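Labelling a tool kit so it comes back complete

Applies to shared kits in a small workshop. Revised December. 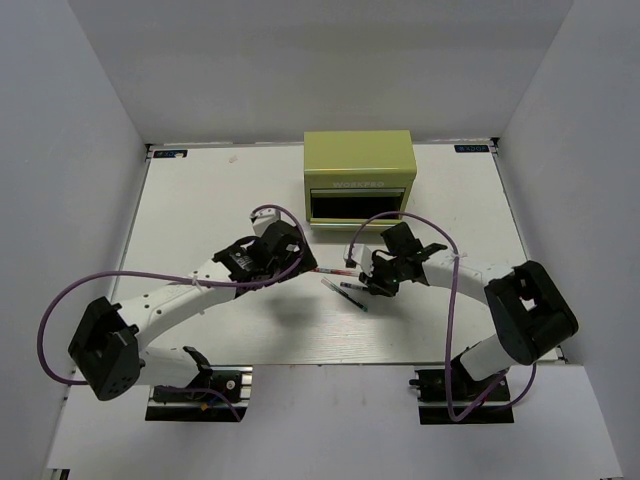
Pens and markers in front of a WORKPRO toolbox.

Each kit gets one number, and every item in it carries that number. The examples use kit 739.

Materials
Fine-tip permanent marker
Gronine polyester labels, 20 mm wide
Isopropyl alcohol and a lint-free cloth
Clear lacquer
Kit register (paper or spreadsheet)

1. Empty the kit and lay the items out in the order they appear in the register. Set aside anything not listed.

2. Wipe the marking area with alcohol. Oil left on chrome vanadium will lift a label within a few weeks. Let the surface dry fully.

3. On handles with a flat face, apply a label along the long axis. On round handles, wrap the label and overlap the ends by 5 mm. Do not label a gripping surface on insulated tools; mark the storage pouch instead.

4. Sockets and bits are too small for labels. Write the kit number directly on the metal, allow it to dry, then apply one thin coat of lacquer. Two coats will bind in a tight rail.

5. Write the kit number on the lid and on one end of the box. Numbers on the lid alone disappear when boxes are stacked.

6. Enter each item in the register: kit number, description, size, colour of handle, date marked. Torque wrenches also need the serial number and calibration due date.

7. Return the items and have a second person check them against the register. Both initial the entry.

Numbering
Use 3000 and up for electrical kits. Everything else runs below that. Do not reuse a retired number. Kit 2453 was reissued once and the two sets of calibration records had to be separated by hand.

Register template by Corey Dunstan. Send corrections to Gunther Haberkorn, Doolan stores.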